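Hinditz Users Forum – Teaching and Demonstration – Panel tasks: hand guiding or remote control?

castport_lab wrote:
Our group at Castport is preparing demonstrations for the upright panel task and must settle on one method before July. The plan calls for 400 demonstrations. To date we have recorded 80 by remote control and 11 by hand guiding. Wrist views of the blue part and the panel follow.

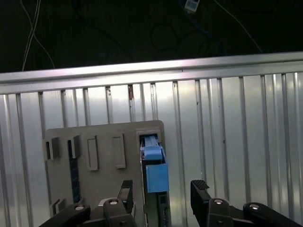
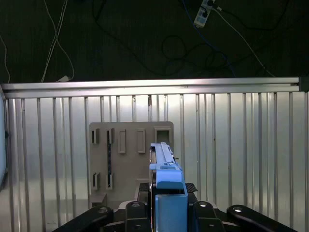
The operators find the final approach difficult to judge on a monitor. Guidance from other sites would be appreciated.

mestel_ops wrote:
We recommend hand guiding. The operator feels contact directly, and new staff require far less training. Our site at Mestel discontinued remote control for close-fitting parts last year.

hafstein_2 wrote:
I must disagree with the previous reply. With hand guiding, the operator's arms enter the side camera views, and a policy trained on those views will not see them at run time. We kept 379 remote demonstrations at Hafstein and discarded the guided ones entirely.

mestel_ops wrote:
That objection applies only if the side cameras are used in training. We record the guided motion, then replay it with the operator standing clear – the replay is what we keep.

hafstein_2 wrote:
Replay is acceptable for free motion. On a tight fit, a small shift in the starting position will spoil it.

castport_lab wrote:
Thank you both. We do use the side cameras. We will continue by remote control, lower the speed scaling near the panel, and test replay on a small batch. Does either site trim pauses before training?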